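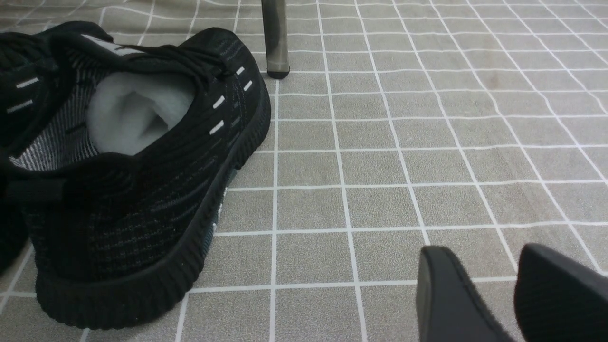 Wrist camera view, footwear task: black knit or mesh sneakers on the gridded cover.

Print this page
E-mail this page

Collet Gripper Kit: Progress Report to Sellside
Prepared by Bayu Chin, Graststead workshop
23 March 2025

Status

The trial of the Collet kit is in its second phase. The kit is sold by Rillix as a two-finger gripper, a wrist camera, a mounting plate and the control software. Sellside asked us to find out whether it can handle mixed returns, starting with footwear, before any money goes toward a second station.

Work done in this period

We have logged 540 pick attempts on shoes. Of these, 147 ended in a failed grasp or a drop. Most of the failures came from soft uppers. When the fingers close on the collar of a knit shoe, the material gives and the shoe turns in the grip. Picks across the heel do better, and we have changed the default approach to match.

Black shoes remain the hardest group for the software. Laces, collar and lining are all dark, and the outline it draws often runs two shoes of a pair into one when they sit side by side. White stuffing left inside the shoe causes a separate problem: the software sometimes picks the stuffing as the grasp point. Rillix sent a patch for this. We have installed it but do not have enough runs to report a result.

The grid on the cover lets the operator judge distance from the camera view. It works well where the fabric lies flat. Where it ripples, the lines bend and the operator has to go more slowly. We plan to try a stiffer backing.

Installation and support

Mounting the plate took one person a morning. The printed manual is for an older version of the software and the steps for calibration do not match the screens. Support at Rillix answered all 3 of our tickets, the slowest in four working days. The finger pads are holding up and none have been replaced.

Training

Two operators can now run the station without help. Each had 20 hours of practice. The second operator learned faster, mainly from the notes the first one kept.

Problems

The software still stops when the camera cable is bumped, and it has to be restarted by hand. We have tied the cable along the arm, which helps. Rillix says a locking connector is available at extra cost. I would like approval to order one.

Next period

We will rerun the footwear set with the patch in place, then move on to folded clothing and small boxes. The next report is due in May and will include a recommendation on the second station. Spending is within the approved budget, apart from the connector, which was not in the original quote.

Print this page
E-mail this page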